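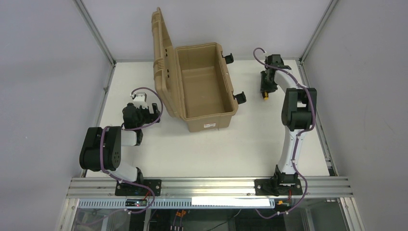
Tan plastic box with the lid up. Black latches on the right-hand side.

Subject: Re: [slides-list] Sorting a big family collection before the humid months

Rónán Dunne wrote:

> I have inherited my uncle's slides from the house in Trarerport, 2000 of them
> by his own index. Most are in cardboard mounts, some in plastic, and a few
> in glass. They were kept in an upstairs closet in the long gray trays that
> go with his Damus projector. I have the projector too but have not plugged
> it in.
>
> My questions are these. Should I take the slides out of the trays before I
> put them away? Is there any point in scanning all of them? And how dry is
> dry enough? It gets sticky here from May on and the closet has no vent. I
> looked in the archives of this list and found people saying opposite things
> about silica gel.
>
> One tray smells of vinegar. I have put it in the garage for now.
>
> Rónán

Rónán,

I went through the same thing with my father's slides, so I will answer in your order and then get to the smell, which I would deal with first if I were you.

Trays. Take them out. The long trays are fine for showing slides but they leave the top edges open to dust, and the old gray plastic gets brittle. Before you move anything, write down the order of each tray. If your uncle kept an index, his numbers probably follow the trays, and once the slides are mixed the index is worth very little. I penciled the tray letter and slot number on each cardboard mount. It is slow. Use a soft pencil and no ink or sticky labels. For the plastic mounts I cut small paper slips and kept them next to the slides, in the same order.

Scanning. I would not scan all of them. I started that way at high resolution and after the first 300 I had a drive full of out-of-focus sunsets. Go through them on a light table with a loupe first. Pull the ones with people in them, then houses, shop fronts, cars and anything where a sign can be read. My father took landscapes at every rest stop between Cendell and the coast and I scanned hardly any of those. I kept the originals, so someone else can do it later if they care to. In the end I had 200 scans that the family looks at.

Ask the older relatives to name people while you are sorting. Don't wait until the scanning is done. I put it off, and there is a whole wedding at Cendell where I can name the bride and one usher.

Dryness. The archive threads disagree because people are talking about different things. Silica gel in a closed box works for as long as the gel is fresh. If you never change it, it stops doing anything. If you want to use it, get the kind with indicator beads, put a cheap humidity gauge in with it, and look at the gauge every month. I aim for a reading in the thirties or forties. Very dry is bad too, as the film curls in the mounts. A closet on an inside wall, off the floor, with the door opened now and then, did as well for me as gel did. Attics and basements are out.

As for boxes, acid-free card is what the archives use and I have no quarrel with it. I use plastic for the outer layer, with the slides in card boxes inside that. Look for polypropylene or polyethylene. Avoid PVC, and avoid anything that has a strong smell when you open it new. Don't pack the slides tight. You should be able to lift one out with a fingertip and thumb without dragging its neighbors.

Glass mounts. Keep these apart from the others and stand them upright. Check for rainbow rings or little threads of fungus between the glass and the film. If you find fungus, leave the mount closed until you can work somewhere you don't mind cleaning afterward.

The vinegar tray. You were right to move it. That is acetate base breaking down, and the fumes can set it off in other film nearby. A hot garage will speed it up, though, so bring it into a cool room away from the rest. Scan that tray before any other, even the dull ones. It can't be reversed, only slowed. Some people bag such film and put it in a freezer, but read up on bagging it properly before you try.

Projector. I don't know that Damus model. On any machine that old I would check the cord and the fan before putting a slide in, and never leave one slide in the gate for long. Yap used to post here about projector repair and may still read the list.

If you want 3 or four of the worst slides looked at, send me phone pictures of them held up to a window, off list. Please don't mail the originals.

Does anyone have a current source for replacement cardboard mounts? The place I used has stopped carrying them.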